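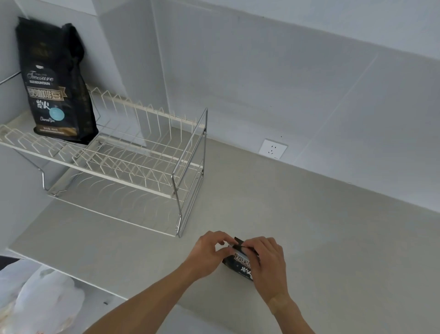

Cuadernos de Taller, n.º 101

Puesta a punto de la celda Bekow para cerrar bolsas de café
Memoria de proyecto, grupo de Edgardo Ocampo y Zuzanna Domański

Cuando Zuzanna y yo elegimos el cierre de bolsas pensábamos que sería lo fácil del curso (¡ja!). La celda ya estaba montada del año pasado: un brazo Nägeli, una pinza Foteck de dos dedos y un armario de control con la mitad de los cables sin etiquetar. Nos tocaba dejarla lista para doblar la boca de una bolsa pequeña, marcar el pliegue y ponerle un clip. Y antes de tocar nada, la profe Montserrat Bustamante nos mandó a cerrar bolsas a mano hasta aburrirnos.

Tenía razón, claro. Con las manos, una sujeta el borde de arriba y la otra va pellizcando la solapa, y cuando lo haces sin pensar ni te enteras de que los dedos están corrigiendo todo el rato. La pinza no corrige nada si no se lo pides, así que la primera semana de febrero se nos fue entera en la calibración.

Empezamos por el cero de la pinza. Los dedos cerraban torcidos y dejaban el pliegue en cuña, más apretado de un lado. Aflojamos los tornillos de la base, metimos una galga, volvimos a apretar en cruz y repetimos el homing. Luego resultó que la almohadilla izquierda estaba gastada, o sea que habíamos alineado una cosa gastada con una cosa nueva. Cambiamos las dos y vuelta a empezar. Apunte para el grupo que venga: mirad primero las almohadillas, de verdad.

Después vino la fuerza. Con el valor que traía el programa, la bolsa se arrugaba por debajo del pliegue y se nos caía hacia delante. Fuimos bajando poco a poco, y Meenakshi Mishra, del laboratorio de control, nos enseñó a leer la corriente del motor en vez de fiarnos del número de la pantalla. ¡Qué diferencia!
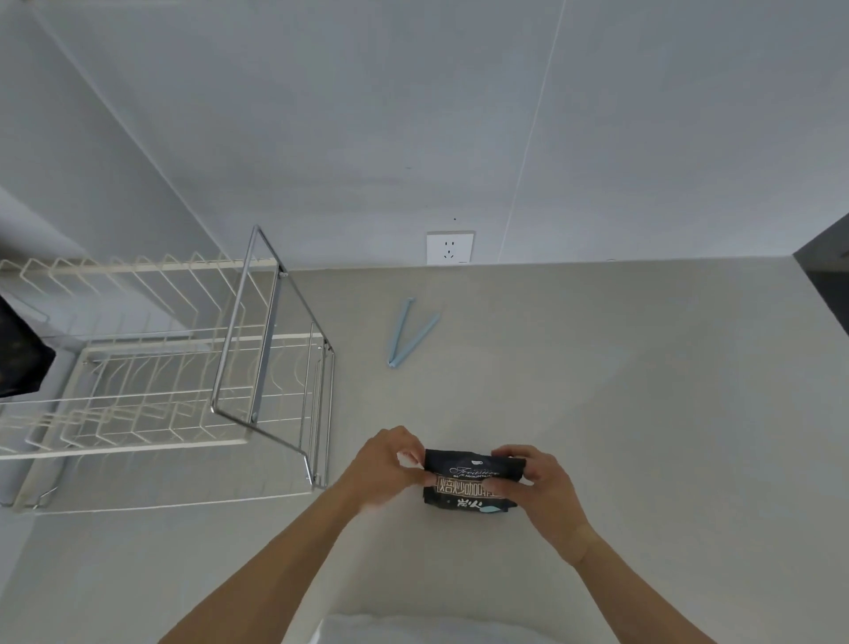

pág. 42

Los clips dieron guerra aparte. Son los azul claro de toda la vida, dos brazos largos unidos por un extremo, y si los dejas abiertos en V sobre la encimera los coges con la mano sin mirar. Para el brazo tuvimos que imprimir un soporte que los presentara siempre con la misma abertura. El primero quedó tan justo que el clip salía con soporte y todo. El segundo lo limó Nestor Magbanua y es el que sigue puesto.

También cambiamos de material de prueba. Habíamos empezado con sobres de Curkumell, que son más rígidos, y al pasar a bolsas negras de café nos cambió el comportamiento del pliegue: cogen arrugas arriba y la cámara de la celda pierde el borde con los brillos. Lo arreglamos girando la lámpara y bajando la exposición. No es elegante, pero funciona.

De mantenimiento dejamos una hoja pegada en la puerta del armario: limpiar almohadillas con alcohol al empezar, comprobar el cero de la pinza, repasar los tornillos de la base cada 1000 ciclos y anotar cualquier parada rara con la hora. Nos queda pendiente el cable del encoder, que hace mal contacto cuando el codo se estira del todo. Ya está pedido el repuesto, y mientras tanto hemos limitado el recorrido por programa.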